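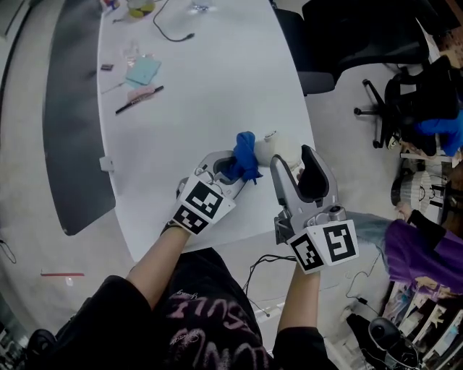
White tabletop with a dark edge strip.

Bramstead Work Table, Wirix Furniture

The Bramstead is supplied for classrooms, libraries and shared offices. The standard top is white with rounded corners; other finishes are quoted on request. Each table supports an evenly spread load of up to 300 lb and seats 2 adults on each long side.

Frames are delivered flat -- assembly is available at added cost. Replacement edge strips are stocked by Odel. The minimum order is 40 tables. Prices were last revised 2022-01-06.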